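Test kitchen notebook, Sudholm site
6/21/18
Entry by L. Frade

Subject: seasoned rice for the counter menu, holding trial.

The purpose of this session was to determine how long the seasoned rice may be held before service without loss of texture. The Vendthorpe short-grain rice was used throughout. Each batch was prepared with 1,000 g of dry rice, rinsed until the water ran clear, and rested 28 minutes before cooking. The vinegar mixture was the December recipe, unchanged.

Batch A was held in the lined tub under a damp cloth. Batch B was held in the Allix warmer with the lid closed. Samples were taken from both at regular intervals and tasted by F. Shaikh and the undersigned.

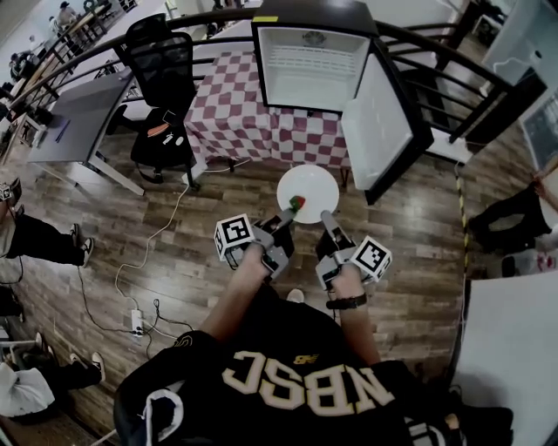
Batch A remained acceptable for the full period, although the top layer became firm at the rim. Batch B was softer from the second tasting onward and did not hold its shape when pressed by hand. Ms. Shaikh considered it suitable for bowls only. I agree.

The Mengal vinegar was sharper than the previous delivery. The sugar was not adjusted, so that the results could be compared with earlier entries.

To be done: repeat Batch B with the lid slightly open. Confirm with purchasing whether the 3,000 g bags can be supplied in place of the larger sacks, which do not close properly once opened. Tub no. 11 has a cracked handle and has been withdrawn from use.

L.F.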